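Folding and Sorting: How a Pile of Clothes Becomes a Stack

Climilthorpe Home Science Pages for Ages 8 to 11
Unit 4: Fabric

A pile of clothes and a stack of clothes can contain exactly the same items. The difference is in how the items are arranged. In a pile, each piece of fabric is bent in many directions at once. In a stack, each piece is bent only a few times, along straight lines. This page explains what happens to the fabric in each case, and how folding works.

What fabric is made of

Most clothes are made from yarn. Yarn is a long, thin bundle of fibers twisted together. There are two main ways to turn yarn into fabric.

Woven fabric has two sets of yarns that cross over and under each other at right angles. Bed sheets and many shirts are woven. Woven fabric does not stretch much along its yarns.

Knitted fabric is made of loops, with each loop pulled through another one. T-shirts and most sweatshirts are knitted. The loops can change shape, so knitted fabric stretches and then springs back.

Towels are usually woven with extra loops standing up from the surface. The loops hold water. They also make the towel thick, so a towel needs fewer folds than a sheet of the same size.

Why fabric creases

When fabric bends sharply, the fibers on the outside of the bend are stretched and the fibers on the inside are squeezed. If the bend is held for a long time, some fibers settle into the new shape. The mark that remains is called a crease.

Three things make creases stronger: heat, moisture and weight. Cotton that is left warm and damp at the bottom of a heap will crease more than cotton that is cool and dry at the top. A fold is also a bend, so folding does not prevent creases completely. It puts them in straight lines where they are easy to smooth out.

Sorting before folding

Sorting means putting items into groups by a rule. The rule can be the kind of item, the size, the person who wears it, or the room where it is stored. Kind and size are the most useful rules for folding. Large flat items such as sheets and blankets make a wide base. Smaller items can then go on top without falling off.

Hangers should be kept in a group of their own, away from the fabric. A hook can catch a knitted loop and pull it out of line. The pulled loop is called a snag.

A floor is a good place to sort if it is clean and dry. It is wider than most tables, and large items can be spread flat on it.

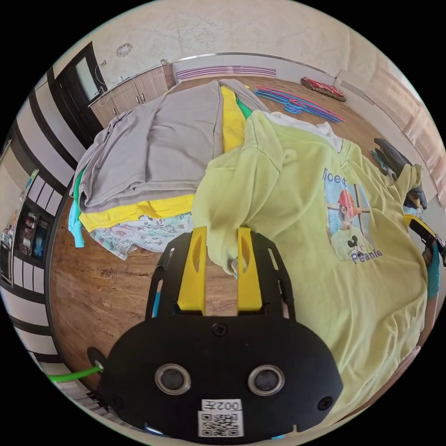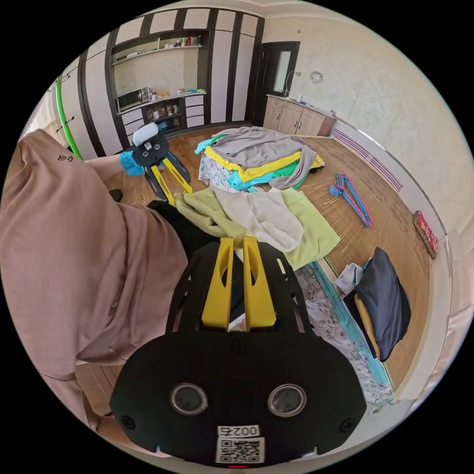
Clothes and household fabrics during sorting. First picture: a lime-green sweatshirt with a printed front. Second picture: folded textiles in a stack, with plastic hangers on the wooden floor to the right.

How to fold a sweatshirt

A sweatshirt has a body, two sleeves, a collar and a hem. The hem is the finished edge at the bottom. The cuff is the finished edge at the end of a sleeve.

Step 1. Lay the sweatshirt face down on a flat surface. If it has a printed design, the design should be against the surface.

Step 2. Hold the hem at both corners and pull gently until the bottom edge is straight. Then hold each cuff and straighten the sleeves.

Step 3. Fold one side of the body toward the middle. The sleeve will now point across the back.

Step 4. Fold that sleeve down so that it lies along the body. The cuff should point to the hem.

Step 5. Repeat steps 3 and 4 on the other side. The sweatshirt is now a long rectangle.

Step 6. Bring the hem up to the collar. Turn the bundle over. The upper part of the design should be on top.

Printed designs are a layer of ink or plastic on the surface of the fabric. This layer is often less flexible than the yarn under it. A sharp fold through the same part of a print, repeated many times, can cause small cracks. Folding gently and changing the position of the fold helps the print last.

How many layers?

Each time a piece of fabric is folded in half, the number of layers doubles. One fold gives 2 layers, two folds give 4, three give 8 and four give 16. The area covered is halved each time.

Take a sheet 200 centimeters long. After one fold it is 100 centimeters long. After a second fold in the same direction it is 50 centimeters long. It is also 4 layers thick – and noticeably harder to bend again. This is why the last fold in a thick blanket tends to spring open.

Try it

You need one towel, one T-shirt and a ruler.

Fold the towel in half and measure its height from the floor. Fold it again and measure again. Write down both numbers. Then do the same with the T-shirt. Compare the two sets of results. Which item gained more height with the second fold? Press each one flat with your hand for a moment, let go, and measure once more.

Words to know

Crease: a line left in fabric after it has been bent.
Cuff: the finished edge at the end of a sleeve.
Fiber: a very thin strand, the smallest part of a yarn.
Hem: the finished edge at the bottom of a piece of clothing.
Snag: a yarn or loop pulled out of place.

Next page in this unit: Why Wool Shrinks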